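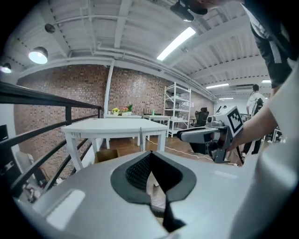
Marker cube on the second hand-held gripper, with the textured finger insert of the first one in the foreground

Hand-held grippers: soft padded fingers or long stiff ones for mixed household objects?

Posted by Oanh Hầu, 1 October 2019

Hello everyone, and thank you in advance for reading, because I know this is going to run long. We are a small group putting together a comparison of hand-held grippers, the kind you carry around and squeeze yourself while the camera on top watches what the fingers do. I have been asked to recommend one fingertip design by the end of October and I keep changing my mind.

The two candidates are the Skatmont pads, which are soft and textured and close into a V, and the Söderlund fingers, which are longer and a good deal stiffer. I love the Skatmont pads for anything round. Cups, a rolled-up pair of socks, the neck of a bottle, they just settle into the V and stay there. But with flat things (a coaster, a thin paperback lying on the table) I end up chasing the object all the way to the edge before I can get under it. The Söderlund fingers pick up the coaster nicely, and then a smooth mug turns in them like a doorknob!

My other trouble is tracking. We use a printed marker cube on the gripper and an overhead camera, and in our last round 93 of our recordings had to be thrown out when the position jumped partway through. I had been blaming the Ondix controller, but a friend thinks it could be the ceiling lights. The housings we have are light gray and fairly shiny,

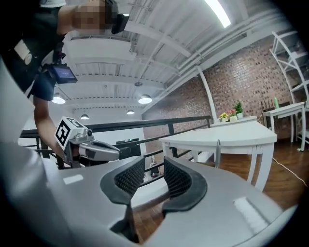 and I do notice pale streaks across them in our test footage, so maybe my friend has a point. Would you sort out the lighting first and then compare fingers, or can the two be done side by side? And if you had to live with one fingertip for everything from mugs to coasters, which would it be? Any experience at all would be very welcome, even if it's with a completely different brand.

Posted by wakwood_bench

Hi Oanh, welcome, and please don't apologize for the length, I'm much worse.

I would do the tracking first. I know that's the boring half, but I spent almost 3 months comparing fingertips on a Wakwood arm with a marker that drifted, and when I finally fixed it I had to run the whole lot again. My early notes said the stiff fingers missed more often. They didn't, the positions were wrong.

Easy way to find out whether it's glare: put dull tape over the shiny parts of the housing, leave everything else alone, and record the same pickup several times. Then turn off whichever light is most directly above you and do it again. Please don't tape over any part of the marker, and leave a bit of plain white around the black pattern, as the software needs that border to find the corners. Mine was printed on glossy paper, by the way, and simply reprinting it on matte paper cured most of my jumps.

Also check what your wrist is doing when it jumps. If you roll the gripper so that one face of the cube is nearly edge-on to the camera, the reading can flip from one angle to another. I had a habit of doing this on mugs with the handle turned away, and I only saw it when I watched the recordings at half speed with a cup of coffee and nothing else to do.

As for fingers, I'd keep the soft pads and practice tipping flat things up with one side. It feels clumsy for the first afternoon and then your hand learns it. Whether a robot will learn it as happily from your recordings I can't promise, so try a small batch before you commit.

Posted by Tallgrass

Stiff ones. Wrap a rubber band around each fingertip and the mug stops spinning. Cheap and takes a minute.

Posted by Oanh Hầu

Thank you both so much! The paper we print on is glossy too, I went and checked as soon as I read that. I'll reprint on matte tonight and tape the housing tomorrow, and I have a bag of rubber bands in the kitchen drawer so the Söderlund fingers will get their chance as well. Does the width of the band matter, or will the ones from the grocery store do?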